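**Members' Bulletin – Fiction and Place Section**

28th December

## The Pirnberg Reading Series: Report and Arrangements for Spring

The autumn series of readings and discussions at the Pirnberg library has closed, and the Section wishes to record its thanks to all members who read, chaired or attended. The theme, rivers in the contemporary novel, was proposed at the last general meeting and drew submissions from members working in long fiction, short fiction and translation. In total 47 manuscripts were received, of which 14 were selected for public reading.

The opening session was given by Elif Naz Çınar, whose novel in progress follows three generations of a ferry family on the Usau. Ms. Çınar read the second chapter in full and then spoke on the problem of writing a river that has changed course within living memory. Her older characters give directions by a bank that no longer exists, and she has chosen to leave these directions uncorrected in the text. Several members questioned whether a reader unfamiliar with the region would follow. Ms. Çınar replied that an early draft had included a map, and that she had removed it when she found herself writing to the map.

The second session considered the flood as a plot device. Bülent Keskin presented a paper on the provincial flood novel, with particular attention to endings. He argued that the high water too often arrives in the final quarter of the book to settle quarrels the author has been unable to settle by other means, and he urged members to consider placing it in the first chapter. The discussion was lively and ran past the scheduled hour. A revised version of the paper will be printed in the May bulletin.

The remaining sessions were given over to shorter work. Members are reminded that recordings are not made of these readings, at the request of the authors, and that manuscripts circulated beforehand should be returned or destroyed.

## Section Library

The catalog now stands at 2,816 titles, following the transfer of the Jendholm bequest. The bequest consists of 266 volumes, chiefly regional novels and travel writing, with a small number of pamphlets on land drainage that may be of use to members researching historical settings. These may be consulted on request but not borrowed. The following changes apply from the new year:

- The loan period for novels is extended to six weeks.
- Anthologies may be renewed once, in writing.
- Requests for bound periodicals should give the volume and issue number.
- Members working on fiction with a technical or industrial setting may apply to use the new subject folders, which are arranged by trade.

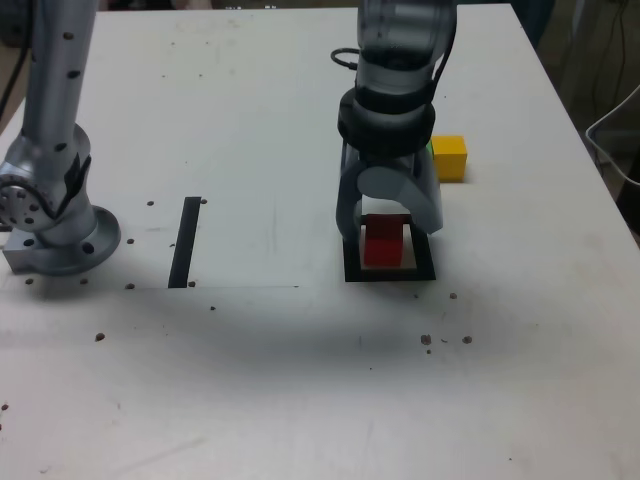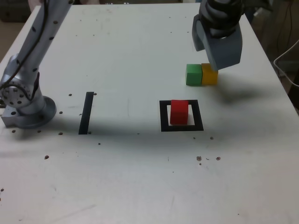

## Call for Submissions

The spring theme is the weather diary. The Section invites prose of up to four thousand words in which a record of daily conditions, real or imagined, forms part of the narrative. Work in translation is welcome and should be accompanied by the original text. Members may submit one piece only – joint submissions count toward the allowance of each author.

Manuscripts should be typed, double-spaced and free of the author's name, which should appear on a separate cover sheet together with a postal address. Receipt will be acknowledged by letter.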